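Gripper loses its place on PC teardown cell after a few units

Posted in Robot Cells and Fixtures, Sunday, May 19, 2024

tbruner_vestmont
We run a small cell that takes parts out of old desktop computers. The tower lies on its side on a slatted aluminum table with the panel off, and a two-finger gripper does the picking. Next to the tower there is a printed fixture plate that holds the small boards. The arm is taught from a corner of that plate.

The first couple of units in the morning go fine. By unit 7 the fingers come down to one side of where they should be at the memory slots, and after that the cell stops on a force limit. If I re-teach the corner it works again for a while. I have already changed the finger pads and run the arm's own calibration, which passed. The stop code is 1372 if that helps anyone. The program was written by a man who has left, and his notes only say "check zero."

What should I look at next? I would like to stop re-teaching it every day.

Cloltel
Had a similar thing. Check your air pressure. Ours was low and the gripper did all sorts of odd stuff. Could also be the cable pulling on the wrist.

Azra Lazarević
If the arm passes its own calibration and a re-teach fixes it, I would look at the table before the arm. You are teaching from the plate but picking from the tower, so if either one slides, the program has no way to know.

Do this with the cell stopped and locked out:

Push on the plate by hand, low down, in both directions. Printed plates creep under their screws, mostly when somebody has used plain washers. Use wide ones, and put T-nuts in the slots if your table takes them. Snug is enough. If you crank down on the plastic it will dish and you get a new problem.

Then push on the computer case. A tower on its side often sits on its rubber feet or on the lip of the case, and it will walk a little each time the gripper pulls on something stiff. Put 2 hard stops against it, one on the long side and one on the short side, and a clamp opposite each. Keep the clamps away from the drive cage end if you also take drives out from there.

Last, check the fingers. Changing pads can leave one finger sitting lower than the other. Close them on a gauge block and see if both touch flat.

When that is done, teach the plate corner once more and write the values down on paper. Run 3 units and go back to the corner without re-teaching. If it still lands, the table was your trouble. If it is off again, mark the plate and the case with a pencil line on the slats so you can see which one moved.

I don't know your stop code. On the Titis controller at our shop the force codes are listed in the back of the manual by axis, and the axis will tell you which way it was pushing when it stopped. Yours may be laid out differently.

tbruner_vestmont
Thanks. The plate has some play in it, I can feel it with one finger. Plain washers, as you said. I have wide ones on order from Vasić and will put the stops in while I wait for them. Air pressure was fine.
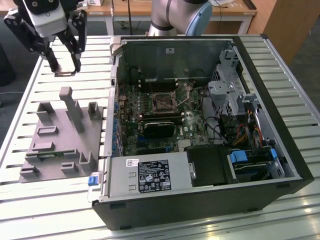 One more thing I should have put in the first post. We get a mix of cases, and the short stop would have to come off for the longer ones. Is a pinned stop good enough for that, or does it need to be bolted down every time?

Azra Lazarević
Pinned is fine if the pin is a close fit in the hole. Bolt the long side and leave it alone. When you change case size, touch off on one inside corner of the case before the first pick, and keep a separate saved position for each model.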